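About Altero

Altero records practice examples for companies that train robots to do handling work. A person guides a robot arm through a job from start to finish, the cameras and joint sensors record it, and the result goes to the customer as one episode. A learning system then trains on a few hundred of those episodes. We do the recording and the checking. The training is done by the people who hire us.

We work out of one floor of a former print shop in Usville. Lakmal Kanagaratnam started the company after several years of building test fixtures, and Selorm Agbenyega joined that June to run the recording floor. Selorm still writes the task sheet for every new job and records the first 20 episodes personally before anyone else takes a turn. Problems with the wording of a task usually show up there.

How a job runs

A customer sends us a task and, where possible, the parts that go with it. We agree in writing on where an episode begins, where it ends and what counts as a failure. Then an operator records in blocks of 20, changing the starting position of the arm and the parts between episodes. A standard order is 200 good episodes. Our last one took 217 recordings to get there, and the other 17 were delivered in a separate folder, marked as failures, at the customer's request.

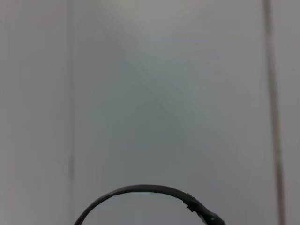 Every episode is recorded from the wrist as well as from fixed positions. The wrist view is the one customers ask about most, and it takes the most care. It sits close to the work, so a lot of what it records is plain surface, a little soft, with whatever happens to be near the gripper. We deliver it as recorded. We don't sharpen it, crop it or cut out the dull stretches — a robot in use will get the same kind of view, and the system has to learn from it.

Checking is done by a second person who did not record the episode. They play it back at normal speed, compare it with the task sheet and look for dropped frames or a clock that has drifted between cameras. Anything doubtful is recorded again.

Who we work with

Most of our work comes from small equipment makers. Opoku has been a customer since our first year, and Gemar sends us cable and connector tasks, which are slow to record and hard to judge. We run 2 recording stations and take one new customer at a time on each.

If you have a task in mind, send us a short description and the size of the largest part. Lakmal answers these himself.

Contact | © Altero, Usville | Back to top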